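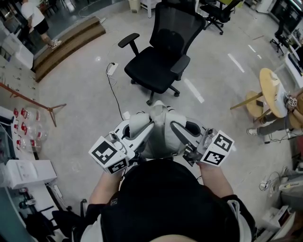
両手にグリッパーを持って練習する参加者。先端側の白い立方体には位置を読み取るためのマーカーが印刷されている

# ヌサウの学生ロボット班、手持ちグリッパーで動作記録 10月の「エミネ競技会」へ

ヌサウ工科カレッジの学生ロボット班が、10月に開かれる学生競技会「エミネ」に向け、手持ち式のグリッパーを使った動作記録を進めている。人が両手にグリッパーを持って物をつかみ、その動きをロボットアームの学習に使う。班は競技会までに600回分の記録をそろえる計画で、放課後の作業室で交代しながら練習と収録を続けている。

エミネは、身の回りの物を扱うロボットの課題に学生の班が取り組む大会で、今年は「柔らかい物を両手で扱う」が共通課題になった。形の決まった箱や缶を運ぶ昨年の課題と違い、つかむ力や左右のタイミングによって物の形が変わる。班は昨年、アームの動きをすべてプログラムで書いて出場し、予選で敗退した。今年は早い段階で方針を改め、人の動きを記録して学習させる方法に切り替えた。

班長のプラミラ・ディロンさんは機械制御を学ぶ学生で、昨年の予選ではアームの調整を担当していた。「箱なら角の位置が分かれば何とかなったが、布や綿の入った物は置くたびに形が違う。場合分けを書き足しているうちに時間がなくなると思った」と話す。切り替えを決めた時点では班の中に反対もあり、昨年のプログラムを手直しして使う案と最後まで比べたという。

記録の手順は班で決めた手引きにまとめてある。参加者は最初にグリッパーを決まった位置に構え、合図を受けてから動き始める。対象の物を両側から挟み、持ち上げ、向きを変えて置く。途中で落とした場合もすぐには止めず、つかみ直すところまで続ける。失敗からの立て直しも学習に使えるため、落とした回には印を付けて別に保存する。ただし、マーカーが長く隠れた回は位置が読み取れず、使用しない。

練習では、まず物を持たずに左右の指先を近づけたり離したりする。慣れないうちは手首だけで向きを変えようとして、マーカーの面が体の側に回ってしまうことが多い。肘から先をまとめて動かすと面の向きが保たれやすく、新しく入った班員には収録の前に20分の練習を課している。この練習時間は当初もっと短かったが、初めの週に使えない記録が続いたため延ばした。

ヴスムジ・マガグラさんは今年入った班員で、初回の収録ではほとんどの回が使用不可になった。「自分ではきれいに動かしたつもりだったのに、後で軌跡を見ると左手が途中で消えていた。動きが速いのも良くなかった」と振り返る。現在は新しい班員に構え方を教える側に回っている。教えるときは、相手の正面に立たず、横に並んで同じ向きで動かすことにしているという。

収録の合間には、直前の動きについて参加者同士が意見を出し合う。左右どちらの指を先に当てるか、持ち上げる前にどれだけ強く挟むかは人によって差がある。班では一つのやり方に統一する案も出たが、今のところ「両側をほぼ同時に挟む」ことだけを共通の決まりとし、その後の動きは各自に任せている。動きにある程度の幅があったほうが、物の置き方が変わったときに対応しやすいという考えによる。

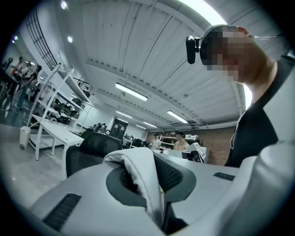

こうした記録の確認は、収録とは別の班員が受け持つ。担当のレカ・ビシュトさんは、左右の軌跡を画面に並べ、動き出しの時刻がずれていないか、途中に欠けた部分がないかを調べる。収録した本人が確認すると、うまくいった感触に引きずられて判定が甘くなることがあり、6月の試行で判定者を分ける形に改めた。判定は「使用」「保留」「不使用」に分け、保留になった回は翌日の作業前に班員で見直す。

ファイルの管理でも変更があった。初めは参加者の名前と順番をファイル名に付けていたが、途中で交代すると番号が重なり、別の回を上書きした例が出た。現在は参加者に関係なく通し番号を振り、氏名や対象物の種類は別の表に記入している。番号は999まで使える形式で、予定の回数に撮り直しが加わっても足りる見込みだ。上書きで失われた回は復元できず、同じ条件で収録し直した。

作業室は授業でも使われるため、収録ができるのは午後4時以降に限られる。机で別の課題を進める学生もおり、班は収録のたびに床のケーブルの位置を確かめ、歩く範囲を声で伝えるようにしている。部屋の一角を仕切る案も検討されたが、通路が狭くなるとして見送られた。音は記録に使わないため、周囲の会話を止める必要はない。

指導に当たるマリオン・トッシュ講師は、毎回の収録には立ち会わず、週に一度、保留になった記録を班員と一緒に見ている。トッシュ講師は「学生は回数を増やすことに気持ちが向きがちだ。似た置き方の記録ばかりたまっていないか、途中で立ち止まって見るように言っている」と話した。この指摘を受け、班は対象の物を置く向きを書いた紙の札を用意し、収録の前に引いた札に従って置くようにした。札の導入後は、物を寝かせた状態から始める回が増えている。

ロボットアーム側の準備は、機材会社プルーデルから借りたアームを使って別の部屋で進む。学習させた動きを初めてアームで試した際は、挟むところまではできたものの、持ち上げる途中で左右の高さがそろわず、対象物が傾いた。班は原因を調べ、グリッパーとアームの指先で開く幅の基準が合っていなかったことを確認した。換算の値を直した後の試験では傾きが小さくなったが、置く動作にはまだばらつきが残る。

この換算を担当したサビタ・チョードリーさんは、指を完全に閉じた状態と最も開いた状態を両方の機器で測り直し、間の値を対応させる表を作った。人が手に持つ側は力の加減が感覚で分かるが、アームの側では閉じる幅を指定するしかない。柔らかい物では同じ幅でも材質によって持ち上がらないことがあり、次の試験では閉じる速さも変えて比べる予定という。

課題の細かな条件は、競技会の事務局が先月配った資料で明らかになった。本番では出場班が事前に触れていない物も使われる。制限時間内であれば置き直しが認められ、落とした場合も減点のうえ続行できる。班はこの規定を踏まえ、落とした後の動きを含む記録を捨てずに残してきた。一方、物が作業台の外に出た場合はその時点で終了となるため、台の端に近い位置での動作をこれから重点的に記録する。

収録は9月の半ばでいったん区切り、その後はアームでの試験に時間を充てる。試験の結果によっては、苦手な置き方に絞って記録を追加する。競技会の前には、近隣のウレゴにある学校の班と合同の練習会も予定している。互いに用意した対象物を交換し、初めて扱う物でどこまで動けるかを確かめる内容で、判定は相手の班が行う。

ディロンさんは「昨年は本番の物を見てから慌てて直した。今年はウレゴの班が何を持ってくるか分からないので、そこで一度困っておきたい」と話している。班は練習会の後、収録の手引きを改訂し、来年度の新しい班員にも使えるようにする。見学の受け付けは練習会が終わってから再開する。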